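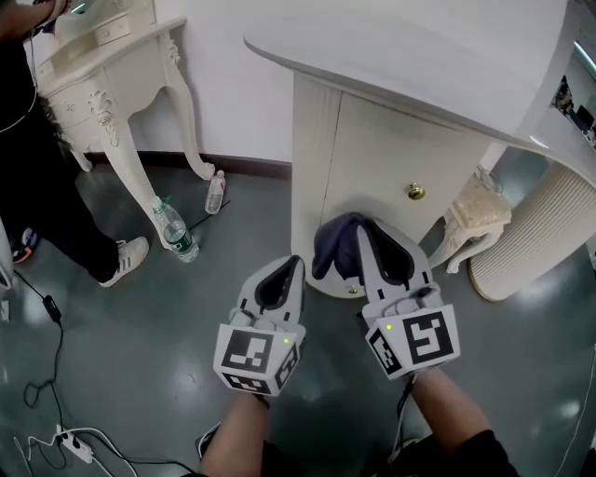
A reader in Kukemville writes to say that folding is a confidence trick, that everything ends up in a heap by teatime anyway, and could we please stop going on about it. We have read the letter twice and can't fault the middle part. The rest of the page is for people who would still like to see the top of their dressing table.

DRESSING ROOMS AND BEDROOMS: YOUR QUESTIONS
From the Distgate Tidy Homes help pages

Do I have to empty the whole room first?
No. People who empty the whole room end up sleeping on the landing. Do one surface, then one drawer, and have something to eat.

Where do I start?
With the cloth. Clothes, scarves, dusters, the odd pillowcase that has wandered in from elsewhere. Pick up anything soft and crumpled before you touch a single bottle or box. It takes up the most room and needs the fewest decisions.

I've picked up something dark and crumpled and I don't know what it is. Now what?
Shake it out over the bed. If it has sleeves, it's clothing. If it doesn't, check again near a window, as navy and black are the same colour in most bedrooms until you've left the house in both.

My dressing table is white with a curved top. Why does everything slide to one end?
It doesn't slide, you put it there. A curved top has one end nearest the door and that's where your hands let go of things. Keep a shallow dish at that end and accept defeat gracefully. The dish can be emptied when it's full, and you'll find it is full a good deal sooner than you'd think.

How do I clean brass knobs on painted doors?
Barely damp cloth, then a dry one. Hold a bit of card behind the knob if you're using polish, or you'll get a grey halo on the paint and spend the afternoon on that instead. If the knob is lacquered, leave the polish in the cupboard.

And carved legs?
A soft, dry paintbrush. Work from the top down, go into the scrolls, and don't be tempted by the kitchen spray. One customer in Biltville did her cabriole legs with a toothbrush and toothpaste. They were very minty.

What about ribbed columns?
We're sorry you have one. Dust up and down the grooves, never across. An old sock over the hand does nicely.

Can I keep clothes on the stool?
Everyone does. Our rule in the office is one garment, overnight only, and it must be something you mean to wear in the morning. A pale padded seat also picks up dye from dark fabric, especially if the fabric is damp, so new navy things should go anywhere else.

Does a mirror make the room look tidier?
It makes the room look like two rooms. Whether that helps depends on the first one.

What is the Admasu basket?
A plain lidded basket for things that are neither clean nor dirty. It holds 37 litres and costs 80 pounds with the lid. We are asked every January whether it can be had without the lid. It can't.

Do you come out to houses?
Within Distgate and Biltville, yes, mornings only. Kukemville by arrangement, and that includes our correspondent, should the heap get any bigger.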